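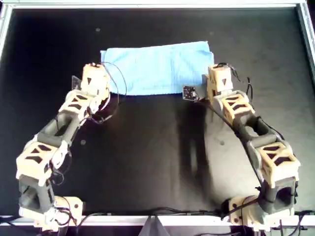
Can I wash light blue towels and cleaning cloths together with the bath towels?
Go ahead if the colors are close, but skip the fabric softener, and keep microfiber in a load of its own.

From: Lwazi Ngubane
To: Sivoda Home & Linen list
Date: 23 March 2026
Subject: Re: folding towels so the edges stay put

Hakim Sutanto wrote:
> My hand towels look fine when I fold them and sloppy by
> the time they reach the shelf. Thirds or halves? And does
> anyone still iron theirs?

Hakim, what a great question, I could talk about this all day! Thirds the long way, then in half – that has been my fold ever since I read the old Wiltard housekeeping booklet (mine is missing its cover). Give the towel one good snap first and lay it on a bare table. A bed is too soft and you end up chasing wrinkles.

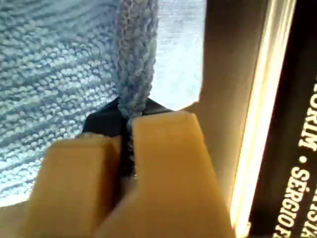 Light blue, held tight in a pinch.

I never iron. I smooth from the middle out with the flat of my hand, and that takes care of it. The edge is where most folds go wrong, so I line up the edges first and let the middle sort itself out.

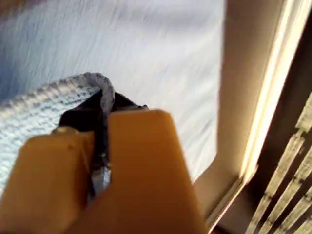

Weight makes a difference too. My everyday towels are 500 gram ones from Mendilano and they hold a crease beautifully. The heavier ones spring open, and for those I just roll – 12 rolled ones fit on my shelf, with the open ends to the back.
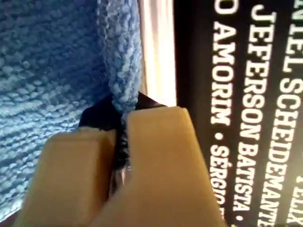 Blue cloth, gripped at the thick edge.

Try it on seven towels before you redo the whole closet, and please write back with how it went! I'm redoing my own shelves in May and would love to steal ideas.

Lwazi

2 replies | 7 shares
Search the archive Go
Contact the list owner | © Sivoda Home & Linen list | Back to top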